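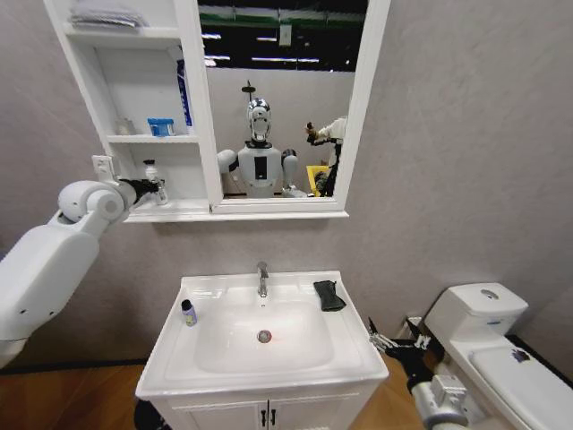 Sumeya Ayele wrote:
Before anybody asks about the model, I'd want to know how many of these episodes you are throwing out. We stopped trusting our own bathroom set when we found out half the failures had been trimmed off.

prurker_dan wrote:
Fair question. Task is tidying up a bathroom: bottles between the cabinet shelf and the sink, either direction. Target is 800 episodes per arm. Two operators, trading off every 9 episodes. We keep the failures and tag them. The only ones we delete are the ones where a stream dropped out.

Sumeya Ayele wrote:
Tagged how? One label for the whole episode, or by segment?

prurker_dan wrote:
By segment. Approach, grasp, lift, carry, place, release. The operator hits a pedal at each change and a second person fixes the marks later. The pedal marks come in late, so the second pass is not optional.
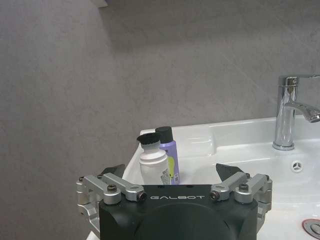 Comorar, October

Copying in the part of our log that deals with layout, for those who wanted it. Two bottles standing close together at the sink is the hard case. Operators open the fingers wide and then have to pick a side to come in from. Left alone, each person picks the same side every time, and the policy learns that side. So the task card now says which bottle and which side. Cards are shuffled before the shift.

wang_fan_42 wrote:
I don't agree with the cards. If you tell people how to grasp, you get stiff motion. They stop and think in the middle of the reach and you can see it in the joint speeds. We tried scripted sides on Cletix for a kitchen set and went back to free choice.

prurker_dan wrote:
We saw the pauses too. They mostly went away once people read the card before taking the controls. Some of them are still in there.

Eun-seong Ryu wrote:
I'm with Dan on this one. Free choice gives you nice motion and terrible coverage. You can smooth a pause. You can't make up a grasp from the right if nobody did one.

wang_fan_42 wrote:
You can mirror it.

Eun-seong Ryu wrote:
Not with a wall on one side and a basin on the other. 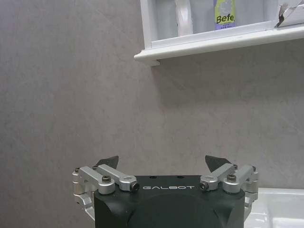

Wrist view, fingers open and empty, shelf at upper right.

prurker_dan wrote:
Posting that one because of the cropping. From the wrist you only get the lower part of what is on the shelf, so the caps are gone. We had labelers writing down bottle names from the wrist stream and they were guessing. Now names come from the head stream and the wrist stream is used for contact only. Episode 3718 in the old numbering is where we caught it — two labelers, two different names for one bottle.

lowbay wrote:
Do you bother with clear containers at all? Ours ruin the depth.

prurker_dan wrote:
Yes, we keep them. Depth is bad on them, so we train on color and use depth for the shelf edge. If we left them out it would not be much of a bathroom.

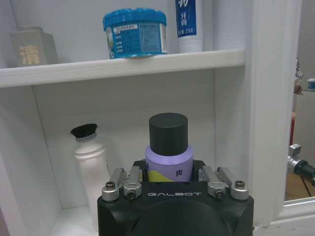
Height of the grasp matters more than the side, and I don't see it on your cards. Low on the body is fine for a pick, but on the place you have to get the fingers back out without dragging the bottle.

prurker_dan wrote:
It isn't on the cards, no. Most of ours are low because that is what people do with a tall bottle. I could add a high/low line for the next batch.

wang_fan_42 wrote:
More cards. Great.

Sumeya Ayele wrote:
Try it on one shift first and compare release times. If nothing moves, drop it.

prurker_dan wrote:
Tuesday shift, then. I'll put the numbers in this thread.

Posted in: Manipulation > Demonstrations and Teleop
Last reply Tuesday, by prurker_dan
Contact the moderators | Forum rules | Back to top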